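Fingertip comparison on the two-arm bench

Skollstead workshop newsletter, 22/10/2018

The bench group has finished its first comparison of fingertips for handling cloth. The work took up most of our bench time since the summer break, and several members asked for the results in one place.

Three sets of tips were tried. The first was the plain hard plastic pair that comes fitted to the Nornorus gripper. The second was the same pair with a thin rubber pad glued to each inner face. The third was a softer molded tip from Gatti, which is a little wider and has shallow ridges across it. All three fit the same mount, so a change takes a few minutes and two screws per finger.

The job was the same for every set. One arm picks up a garment by an edge, the other arm takes the opposite edge, and the two pull until the cloth is flat between them. A hanger then has to go in and the garment has to go on the rail. Each set got 145 attempts, split between thin knits and heavier cotton. Both arms were run by hand from the leader arms. We did not try any automatic control in this round.

The hard plastic tips did better than most of us expected on heavy cotton. They pinch a folded edge well and let go cleanly. On thin knits they slipped as soon as the second arm began to pull, and the operator had to start over. Closing the gripper harder did not help much and made the motors warm.

The rubber pads cured most of the slipping. Their weak point was release. Thin cloth stuck to the pad when the gripper opened, and the garment moved with the finger when the arm backed away. Two of the pads also came unglued at the corner before the end of the run. Remo Tedesco, who fitted them, now uses a different glue and rounds the corners before sticking them down. The new ones have held up so far.

The Gatti tips slipped the least and released nearly as well as bare plastic. They are harder to use in tight spots. With a rail full of clothes, a wide tip tends to brush against whatever is hanging next to it, and operators had to come in from farther out. They also cost over 16 times as much as a sheet of rubber, which matters if we plan to equip both stations.

Cable routing turned out to be a bigger concern than tip choice on some days. If the slack is too short, the wrist pulls against it near full reach. If it is too long, the loop swings into the work. We have settled on a wide arc over the outside of each arm, and the camera cable will be tied to the arm in the same way when the new Cilaner camera is fitted. 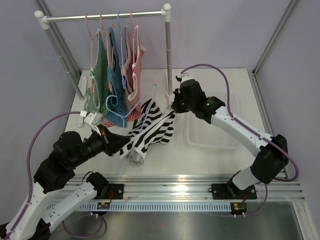 Can the softer tips be used on the older single-arm station?

They can, with an adapter plate. The older gripper has a narrower bolt pattern, and the plate adds 9 millimeters to the length of the finger. The closing position has to be set again in the controller after the plate goes on.

For the next round we plan to keep the Gatti tips on the left arm and put the rubber pads on the right. Several operators asked for this, as the left arm does most of the holding and the right arm does most of the letting go. We also want to try a slower opening speed with the pads, which may be enough to fix the sticking without any change of material.

The logs from all three sets are on the shared drive in the bench folder, along with the controller settings used for each. Anyone who wants time as an operator in February should put their name on the sheet by the door. New operators need one practice session before their attempts are logged.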